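Gobelet carton double paroi Kimel – 25 cl, brun

Accueil > Boissons chaudes > Gobelets et couvercles > Gobelets carton

Réf. 551
Marque : Kimel
Disponibilité : en stock, expédié depuis notre dépôt de Pesulport

On le cherchait depuis longtemps, ce gobelet ! Un carton qui tient bien en main, un bord roulé agréable aux lèvres, et une double paroi qui permet de se passer du manchon que tout le monde perd entre la machine et le bureau. Le Kimel 25 cl est entré au catalogue en juin et il est déjà celui que nous utilisons nous-mêmes au comptoir du dépôt, pour le café du matin comme pour la soupe de midi.

Son format convient au café allongé, au thé, au chocolat chaud, et il laisse assez de place pour un nuage de lait sans que ça déborde au premier pas. Pour l'espresso, on préférera le petit frère de 12 cl, vendu à part. 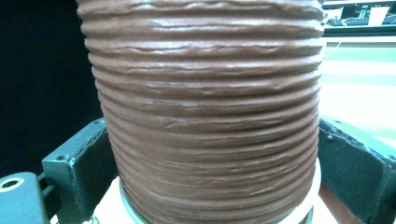 La paroi extérieure est collée sur toute sa hauteur et laisse une fine lame d'air contre la paroi intérieure. Résultat : un thé versé bouillant se prend à pleine main, et la boisson reste buvable bien plus longtemps que dans un gobelet simple. Nous avons fait l'essai avec une infusion oubliée pendant toute une réunion de stocks (longue, la réunion) et elle était encore tiède à la fin. Ce n'est pas un protocole de laboratoire, mais ça nous a plu.

Caractéristiques

Contenance utile : 25 cl
Matière : carton, enduction intérieure à base d'eau
Coloris : extérieur brun, intérieur et fond blancs
Bord : roulé, sans couture apparente
Usage : boissons chaudes et froides
Micro-ondes : non
Lave-vaisselle : non
Empilable : oui
Conditionnement : carton de 4 paquets

Ce qu'on aime

Le désempilage, d'abord. Ceux qui ont déjà tiré sur un gobelet pour en récupérer deux, ou trois, ou toute la colonne, comprendront. Le Kimel a une petite butée intérieure qui empêche les gobelets de se coincer les uns dans les autres, et ils se séparent d'une main, même quand l'autre tient déjà le téléphone.

Le toucher ensuite : mat, légèrement velouté, sans ce côté glacé qui glisse dès qu'on a les doigts humides. Et puis la couleur ! Un brun franc qui va avec à peu près n'importe quel coin café et qui supporte très bien un tampon encreur ou une étiquette maison. Plusieurs salons de thé nous ont montré leurs essais au tampon noir, c'est superbe.

L'odeur, enfin, ou plutôt son absence. À l'ouverture du paquet, rien. On goûte son thé et c'est le thé qu'on goûte.

Rangement et distribution

Les gobelets se gardent dans leur film jusqu'au moment de servir, à l'abri de la vapeur de la bouilloire. Côté distribution, deux solutions se partagent nos clients. Le tube mural Cordeiro, fermé, demande quatre vis et un mur solide. Le support à poser, lui, s'installe où l'on veut et se déplace le temps d'une réception. Dans les deux cas, on empile les gobelets fond vers le haut et on prend par le dessus, ou fond vers le bas dans le tube, qui les libère un par un.
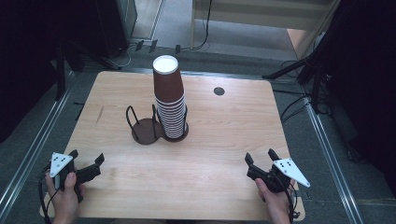 Pour un coin café de passage, nous conseillons de sortir un paquet à la fois. Une colonne trop haute finit toujours par pencher, et les bords s'abîment quand on recharge en forçant. Si vous servez deux formats, gardez un emplacement pour chacun et ne mélangez pas les diamètres dans le même support. Les couvercles vont à côté, à plat, la languette vers soi.

Couvercles compatibles

Couvercle Ulton fibre, blanc, réf. 269 : notre préféré. Il s'enclenche avec un petit clic bien net et ne gondole pas à la vapeur.
Couvercle Ulton à opercule, noir : plus étanche, conseillé pour l'emporté et les trajets en voiture.

Les couvercles de l'ancienne série Cordeiro ne conviennent pas, le diamètre est trop juste. On peut les faire entrer en appuyant, mais ils sautent dès qu'on incline le gobelet.

Après usage

Le gobelet vide va avec les papiers et cartons là où la collecte l'accepte. Les consignes varient beaucoup d'une commune à l'autre, un coup d'œil à celles de la vôtre reste le plus sûr. Le couvercle se trie séparément.

Livraison et échantillons

Envoi sur palette ou en colis selon la quantité. Frais offerts à partir de 2 cartons en France métropolitaine. Retrait possible à Pesulport, en prévenant la veille.

Vous hésitez encore sur le format ? Demandez le sachet d'échantillons : il contient un gobelet de chaque taille et les deux couvercles, et il part par courrier simple.

Avis de clients

« Très contents de la tenue. On est passés du simple paroi à celui-ci pour l'accueil de notre cabinet, plus personne ne vient avec deux gobelets l'un dans l'autre. »

« Beau brun, bonne prise en main. J'aurais aimé un conditionnement plus petit, je n'ai pas beaucoup de place en réserve. »

« Le clic du couvercle est addictif. Rien d'autre à signaler. »

« Utilisés pour une fête d'école, chocolat chaud et jus de pomme, pas une fuite. Je reprendrai les mêmes l'an prochain. »

Dans la même gamme

Gobelet Kimel simple paroi 12 cl
Gobelet Kimel double paroi 35 cl
Tube mural Cordeiro pour gobelets
Agitateurs bois Ulton, étui individuel

Fiche mise à jour le 24/8/24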